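Trying out grippers with Stella Bakilana

By Imani Rweyemamu

I'd expected Stella Bakilana to start with the arms. I'd been told she had opinions on arms. Instead she sat me down on a Tuesday afternoon, pushed a mug of tea at me and spent the first ten minutes of our chat on fingers.

"People ask me which arm they should buy," she said. "I ask them what they want to pick up, and they go quiet, and then they ask me about the arm again!"

Stella runs the test bench at Kashindye, a small outfit that tries out robot hardware for people who are thinking of spending money on it. The job on the go when I visited was a comparison of two sets of gripper fingers, the Gruvell and the Prutis, both fitted to the same pair of arms and both asked to do the same thing, which was to help mix drinks. I liked it already.

Why drinks, though? I'd have thought boxes would be easier.

"Boxes are easier, so you learn less," she said. "A bottle's round and it gives when you squeeze it. What's inside moves about as well. If I hold it by the neck I've got hardly anything to hang on to, and if I hold it by the body I'm pressing on the soft part. Then there's the spoon, and I could talk about the spoon all day."
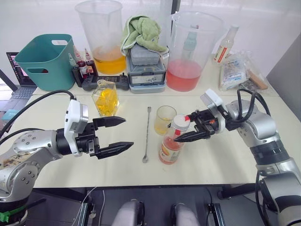
The trouble with spoons

She did talk about the spoon for quite a while (I've cut a good deal of it, sorry Stella). It's a long bar spoon, the sort with a thin twisted handle, and she says it tells her more about a set of fingers than anything else on the table.

"It's thin, so the fingers have to close nearly all the way, and any slop in them shows up there. And the handle's twisted, so it isn't touching the pad evenly. You get it gripped nicely and then the bowl end meets the side of the glass and the whole thing wants to turn in your hand. You or I would just roll it back with a thumb. I haven't got a thumb."

The numbers, then. I'd asked for some before I came, and she had them on a sheet. Across the whole comparison they've logged 2,804 grasps, and 1,838 of those were on bottles, which she admits is lopsided.

"The bottles were more fun to set up," she said, "and they take less time to put back. I want a lot more spoon before I say anything firm."

So was there anything she would say now? A bit. She thinks the Gruvell fingers are better at getting hold of things, and the Prutis fingers are better at keeping hold of them. The Gruvell ones come in neatly and don't knock the neighbours over. The Prutis ones are a nuisance on the way in – she's had to slow the last bit of the approach right down – but once they've closed she stops worrying.

"If you made me choose today I'd go Prutis for pouring and Gruvell for everything else, and then I'd moan about having to swap them. It's only 20 minutes to change a set over, but you've got to check everything again afterwards, and that eats the morning."

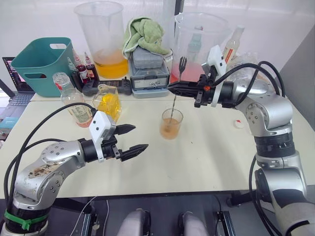 Stirring with the right arm while the left gripper stays open over the table.

I wondered whether the clear glass was a problem for the cameras. Everyone I've ever spoken to about this stuff complains about glass.

"Oh, it's horrid," she said cheerfully. "From the head camera a glass is mostly whatever's behind it. Put a drink in and you're better off, because at least there's a block of colour to look for. But the rim's what you care about when there's a spoon going in, and the rim's the bit you can't see properly."

Her answer has been to lean on the wrist view for the last part of any move. The head camera gets the arm into the right area and the wrist camera does the fine work. She didn't trust it at first. The view is narrow, the fingers take up a lot of it, and when the arm moves everything swings. She's come round, mainly through watching handovers, where one arm holds a bottle and the other comes in for it.

"From up top, one gripper hides the other at just the wrong moment. From the wrist you're looking straight down the gap between your own fingers. If the bottle's in the gap, carry on. If it isn't, stop. I can teach that to anybody in an afternoon."
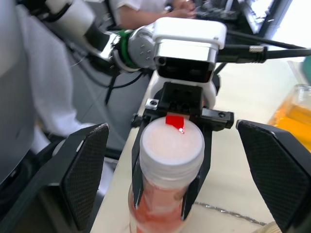

ARMS AND CONTROLLERS

We did get to the arms in the end. Stella's fairly relaxed about them. She says most of the arms she's tried in this size will do the job, and what she notices day to day is the cabling, how it hangs and whether it pulls on the wrist when the elbow comes up. "Look at the cables before you look at the brochure," was how she put it.

The controller was a livelier subject. Kashindye moved over to the Jenovik software in January and she's still cross about the menus. What she does like is being able to set the closing force for each arm separately. With the old one she had a single setting for both, so whatever suited the bottle was wrong for the spoon.

"I lost 2 weeks to that," she said. "I kept blaming the fingers. I'd written half a page of rude notes about the Prutis pads and had to cross it all out."

I asked what she'd tell someone setting up a bench like hers from scratch. She said to buy spare finger pads, leave more room at the back of the table than you think you need, and try the awkward thing first.

The next round is more spoon work, then lids. She isn't looking forward to the lids.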